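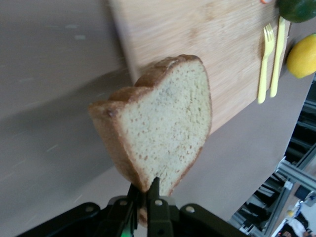
Ticket: recipe search stops after the letter M
Opened by: Liesbeth Brouwer
Opened on: 01/11/2018
Product: Listadar, hosted on Rutberg
Status: waiting for customer

Dear support team,

I maintain the breakfast and lunch section of our recipe website. Since we moved to the new server, the search does not find all of the recipes. The database holds 2,703 recipes, and I can open every one of them if I type the address by hand. But when I search for an ingredient, I get only titles from A until M. "Fried egg on toast" is found. "Poached egg on toast" is not found, although both have the same tags and were written in the same week.

What I have tried already:
Emptied the cache, two times.
Logged in with another browser and with another user account.
Saved "Poached egg on toast" again without any changes. After this it was found, but the next morning it was gone again.

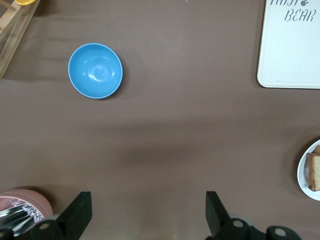

The last point makes me think that something runs in the night and builds the list again from the beginning. In the settings, under Search, I see a nightly task with the status "finished". There is no error message. It takes 23 seconds, and on the old server it needed several minutes - this seems too short to me.

I did not change the value "Items per run", because I do not know if it is safe. It says 1,000. Could you please tell me if this is the cause, and if I may change it myself?

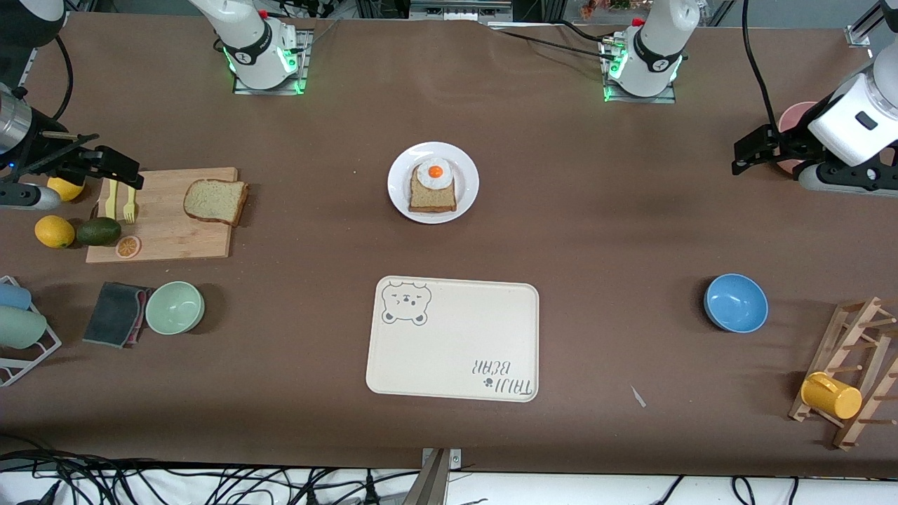

Yen-ting Tu: Thank you for the clear report. Yes, the value is the cause. The task should continue with the next batch, but on your server it stops after the first one. Please set "Items per run" to 300, switch on "Continue until complete", and press Rebuild. Your recipes are not touched by this, only the search list.

Liesbeth Brouwer: I have done this now, and titles with P and S are found again. I will check tomorrow morning, after the night task, and write here before you close the ticket.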